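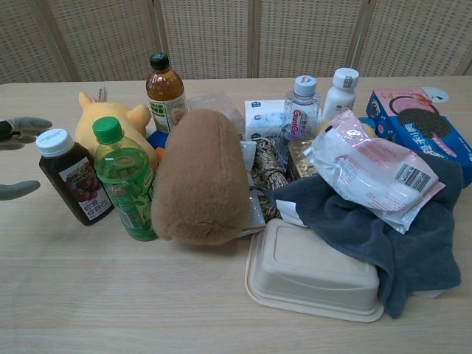
Supports de cours – Cultures numériques et jeu vidéo

Séance 4. Discipline et sanctions dans les ligues de jeu compétitif

Notes rédigées par Abelardo Orellana. Elles complètent le diaporama et ne remplacent pas les lectures obligatoires.

Rappel de la séance précédente

Nous avions distingué trois acteurs : l'éditeur, qui possède le jeu et en fixe les conditions d'utilisation ; l'organisateur, qui gère le calendrier et les rencontres ; le club, qui emploie les joueurs. Un même éditeur peut cumuler les deux premiers rôles. Cette question revient aujourd'hui, puisque la procédure disciplinaire dépend directement de qui tient le règlement.

Contrairement au football ou au tennis, le jeu lui-même est une œuvre protégée. Un organisateur qui n'a plus la licence n'a plus de compétition, quel que soit l'attachement du public. Il en résulte une asymétrie que l'on retrouve dans la plupart des contrats étudiés en TD.

1. Les sources de la règle

Un joueur professionnel est soumis à plusieurs textes en même temps :
- les conditions d'utilisation du jeu, acceptées à la création du compte ;
- le règlement de la ligue, signé au moment de l'inscription de l'équipe ;
- le contrat avec le club, qui contient presque toujours une clause d'image ;
- le droit national applicable (travail, données personnelles, protection des mineurs).

À cela s'ajoutent les règles de la plateforme de diffusion lorsque le joueur anime une chaîne. Ces textes n'ont pas été écrits ensemble et se contredisent parfois. Un comportement toléré par la plateforme peut être interdit par la ligue, et l'inverse est vrai aussi.

Point à retenir pour l'examen : une sanction prononcée par un acteur ne lie pas les autres. Un compte fermé par l'éditeur empêche de fait de jouer, mais le contrat de travail continue de courir tant qu'il n'est pas rompu selon les formes.

2. Typologie des manquements

On retiendra quatre familles.

a) La triche technique : logiciels d'assistance à la visée, modification des fichiers du jeu, exploitation volontaire d'un bogue connu.

b) L'atteinte à l'intégrité sportive : match arrangé, pari sur sa propre compétition, prêt de compte, défaite volontaire pour obtenir un tirage plus favorable.

c) Le comportement : insultes en jeu, propos discriminatoires, départ en cours de partie.

d) Les manquements administratifs : retard, effectif non déclaré, matériel non conforme.

La frontière entre a) et b) est discutée dans le cas du bogue. Certains règlements n'exigent pas de prouver l'intention, d'autres si. Lire attentivement les définitions avant de qualifier les faits, en particulier les mots « sciemment » et « avantage ».

3. Étude de cas : la ligue Kudstead

La ligue Kudstead organise un championnat par équipes sur le jeu de tir Grumis, édité par Plalatum. Elle réunit 32 équipes réparties en 2 divisions. Son règlement prévoit un barème à points : chaque manquement ajoute des points au dossier du joueur, et le franchissement d'un seuil entraîne une suspension.

Pendant la saison étudiée, les arbitres ont ouvert 464 dossiers à partir de 1422 signalements. Attention à la lecture de ces chiffres. Plusieurs signalements peuvent viser le même incident, et un joueur très suivi en reçoit davantage qu'un joueur anonyme à comportement égal. Le rapport entre les deux nombres ne donne donc pas un taux de fausses dénonciations, erreur fréquente dans les copies de l'an dernier.

Les faits du cas. En septembre, l'équipe Goodall dispute un match de barrage. Un de ses joueurs découvre qu'un personnage peut, en s'accroupissant contre une paroi, voir à travers celle-ci. Il s'en sert dans les deux dernières manches. Goodall l'emporte. L'équipe adverse dépose une réclamation le soir même, à 22 h 40, alors que le règlement fixe la limite à une heure après la fin de la rencontre. La rencontre s'était terminée à 21 h 50.

Questions traitées en séance :

La réclamation est-elle recevable ? Oui, cinquante minutes séparent la fin du match du dépôt.

Le bogue était-il « connu » au sens du règlement ? Il avait été signalé sur le forum de Plalatum, mais ne figurait pas sur la liste transmise aux équipes par la ligue. L'arbitre a retenu la liste seule. On peut soutenir la position contraire, à condition d'expliquer pourquoi un joueur professionnel serait tenu de consulter le forum.

Quelle sanction ? Les deux manches ont été annulées et rejouées. Le joueur a reçu un avertissement sans points. Le club n'a pas été sanctionné.

4. Les garanties de procédure

Beaucoup de ligues fonctionnent encore avec un arbitre unique qui instruit et qui décide. Les critiques portent sur trois aspects : l'absence de séparation entre l'enquête et le jugement, la brièveté des délais de réponse, la publication de la décision avant l'expiration du délai d'appel.

Sur ce dernier aspect, la ligue Kudstead publie le nom du joueur et la durée de la suspension, sans les motifs. Elle invoque la protection de ses méthodes de détection. L'argument se défend pour la triche technique. Il est plus faible pour une insulte écrite dans la messagerie du jeu, où il n'y a aucune méthode à protéger.

Le cas des joueurs mineurs demande une attention particulière : notification aux représentants légaux, anonymisation, langue de la procédure lorsque le joueur ne lit pas l'anglais.

5. Vocabulaire

Bannissement : exclusion du compte, temporaire ou définitive, prononcée par l'éditeur.
Suspension : interdiction de participer aux matchs officiels, prononcée par la ligue.
Mise à l'écart : décision interne du club. Elle n'a pas de valeur disciplinaire à l'égard de la ligue.
Forfait : perte du match sans qu'il soit joué ou terminé.

Travail à préparer

Relire les articles du règlement distribués en TD et rédiger une décision motivée, deux pages au maximum, sur la variante suivante : le joueur de Goodall a signalé lui-même le bogue à l'arbitre, mais seulement après la dernière manche. Vous préciserez la qualification retenue, le texte appliqué et la sanction. Les copies sont à déposer sur l'espace du cours avant 18 h, la veille de la séance 5.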